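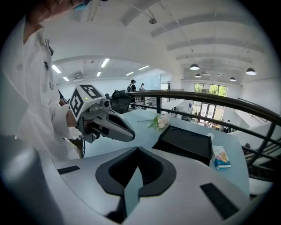 A hand-held gripper over the table, with a white lab coat to the left.

Reading the Flood Twice: a report on my book project
Chaimae Bouazza, 2024-10-10

I picked The Salt Ledger by El Khatib for my project because my aunt wouldn't stop going on about it, and I'll admit I put it off for weeks. It's a historical novel set in Bellovstead, a harbour town in the years just after a great flood, and the first chapter is nearly 17 pages of a man adding up what the water took. I gave up on it twice! Then in June I was stuck on a very slow train and got past it, and after that I read the rest in two sittings.

The question I set myself was how the book handles time. There are 118 short chapters (some are half a page) and they don't run in order. Janier, the clerk who keeps the ledger, writes his entries as things happen, but his daughter is reading them decades later and scribbling in the margins, so you get the same night from both of them and they don't agree. He says the sea wall at Rakcombe went before midnight. She's sure it was nearly morning, as she remembers the baker being up.

What I did was make a big paper timeline and stick every chapter on it with a coloured tab – blue for the father, yellow for the daughter, green where I couldn't tell. The green ones turned out to be my favourite part of the whole project. There are eight of them, mostly near the end, and I think El Khatib wants the voices to run together once Janier gets ill. My supervisor thought that was a bit generous and said some of it might just be muddled writing. We went back and forth on it and I've kept my view, though I've dropped chapter 71 from the argument, which really is a muddle.

I also had a reading group of four people from my course. Two of them liked the daughter best and thought Janier was cold. I don't see it myself. He can't say he's grieving, so he writes down the price of rope, and that scene with the rope had me in bits on the bus.

Things I'd change: I started the timeline far too late and had to redo the middle section when I found I'd mixed up the two brothers (they have the same initials, which is a cruel thing to do to a student). I'd also have liked to read the earlier novel, the one about the lighthouse, to see if the margin notes were a new trick or an old habit. The library's copy was out the whole time. I've got a reservation on it now, and the timeline is still up on my bedroom wall.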